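A robot that learns from people also learns our bad habits. I work in Zendolberg, at a small company where we prepare household tasks for such learning, and my opinion is that our field writes too many rules for the machine and too few for the person who shows it the work.

Take our own rule book, which we call Flukidar. When I came, it had 90 points. Most of them were about calibration and file names. Only 3 told the operator how to move, when to rest, or what to do when a demonstration goes wrong. So each operator made his own rules. One of them always started again after a small mistake, another kept going and corrected it. Both thought they were doing good work, and the data went into the same folder. 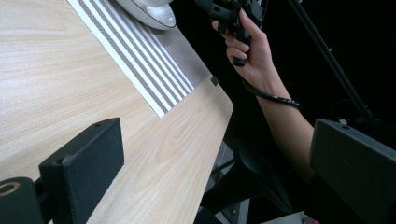
I do not ask for a thicker book. In October we took 300 demonstrations from the Tomik project and let two operators judge them separately. They disagreed so often that we had to stop and first agree what the word "success" means. A plate that stands on the mat but over its edge — is it placed or not? This should be written before the first recording, in one sentence, with a drawing.

The second thing is the cable. Malý, our smaller site, has a rule that the cable must be checked before every session. With us it is still a recommendation, and I think a recommendation is a rule that nobody signed. The same goes for breaks. A tired wrist moves differently, and the robot will copy it faithfully.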